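Tistonero Introduces the Karkenance, a Table Cover With Nothing on It

For immediate release, April

WIRNTHORPE — Tistonero, the maker of household linens and paper goods, today announced the Karkenance, a plain white table cover with no border, no motif, no scalloped edge and no seasonal edition. It will be sold in one color. The color is a pale gray-white that the company considered calling Mist, Oat Milk, First Frost and Quiet Morning before settling on white.

The Karkenance is the first product in Tistonero's history to leave the design studio with fewer features than it had when it went in. Early versions had a stitched hem in a contrasting thread. A later version had a very small leaf in one corner. Shoppers in the Wirnthorpe store were asked what they thought of the leaf, and most of them wanted to know if it was a stain.

The leaf has been retired.

"People put things on tables," the company said in a statement. "Plates, mail, elbows, a jigsaw that will be there until summer. We have spent years printing lemons under all of that. We would like to see how it goes without the lemons."

The cover comes in two versions, a washable cotton cloth and a heavy matte paper sold on the roll. Both are made to lie softly over a table and both will show a gentle ripple when first laid down. Tistonero's customer service team has asked that this be mentioned in the second half of every conversation about the product, so it is being mentioned in the first half of this one. The ripple is normal. It can be smoothed with the flat of the hand, working from the middle out, and a certain kind of person will find this to be the best part of owning it. The rest may put a dish on top.

Matte was the subject of long discussion. Tistonero's older wipe-clean covers have a shine that picks up the ceiling light and sends it into the eyes of whoever is sitting on the window side. The Karkenance does not shine. On a softly lit table it goes from bright to shadow slowly, and that is all it does.

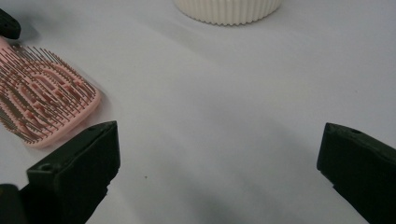 Page last changed: April, 3:00 p.m.

A smooth, pale surface with a little shading across it is a hard thing to sell from a catalog, and the company knows it. Tistonero's other spring pages have fruit bowls, linen napkins tied with twine, and bread that someone has artfully torn. The Karkenance page was laid out with the same care and ended up mostly white. The printer called twice to ask if a file was missing.

The cover was tried out over the winter in 82 homes in and near Wirnthorpe. Each home was given one cloth cover, one roll of the paper, and a notebook. The notebooks came back in better condition than the covers, since many of them had not been opened. Those that had were useful. Several households wrote that they could now find their keys. One wrote that it could now find crumbs, and asked whether something could be done about that. A family of six used the paper version as a drawing surface for an entire school break and sent it back folded, with a request that Tistonero look after it. It is hanging in the break room.

There were complaints. A white cover shows tomato sauce. It shows coffee, turmeric, ballpoint pen and the foot of a houseplant. The company looked into this and can confirm it. The cotton cover may be washed warm with other whites, and should be pulled straight while damp. The paper cover may be torn off and thrown away, or turned over, depending on how the household was raised.

The cotton was developed with Arabzadeh, the Wirnthorpe mill that has woven Tistonero's dish towels for years and has strong views about them. Arabzadeh's brief was to make a cloth whose weave would not announce itself from a chair. The mill sent back a first sample that was excellent and a bill that was also excellent. The sample now in production is the third. It is a close plain weave, brushed lightly on the top side, and heavy enough that it stays put when a door opens.

"We were asked for a cloth that looks like nothing in particular," Arabzadeh said in a note to the company. "It takes longer than you would think. A pattern hides a lot of sins. We would be glad to do another pattern sometime."

Sizes and care

The cotton Karkenance measures 90 inches on its long side and fits most tables that seat six. For round tables, the company suggests the paper roll and a pair of scissors, or a calm attitude toward corners. A smaller cotton size for kitchen tables is planned if the first run sells. The paper is not meant for outdoor use. It was used outdoors anyway during the trial, on a breezy afternoon, and was returned to its owner by a neighbor.

Tistonero recommends ironing the cotton cover on the reverse side. It recommends this in the same spirit in which a dentist recommends flossing.

Both versions ship folded or rolled in a plain brown sleeve. The sleeve has the name of the product on it, along with washing instructions and a line telling the buyer which side goes up. On the cotton it is the brushed side. On the paper either side will do, a fact that took up most of one meeting.

Availability

The first run is 500 cotton covers, sold through the Wirnthorpe store and by mail order. The paper roll will be stocked for as long as people keep buying it. Customers who ordered the lemon cover will continue to receive the lemon cover. The company wishes to be very clear on this point after a misunderstanding in March, and a number of letters.

A matching set of napkins has been requested by several shops. Tistonero is considering it. The napkins would be white.

Samples for home and kitchen editors can be had by writing to the press desk at the Wirnthorpe store. Each sample is a hand-sized square of the cotton and a longer strip of the paper. Editors who received an envelope last month and believed it to be empty are asked to check again, as the strip tends to lie flat against the inside.

About Tistonero

Tistonero makes tablecloths, dish towels, shelf paper and napkins for ordinary use. Its products are sold in its own store in Wirnthorpe, by mail, and at independent housewares shops. Its best-selling item remains the lemon cover, in all sizes.

About Arabzadeh

Arabzadeh weaves plain and patterned cotton for the home. It would like it known that it also does stripes.

Press contact: Tistonero Press Desk, Wirnthorpe. Calls are answered in the mornings. Letters are answered eventually, and by hand.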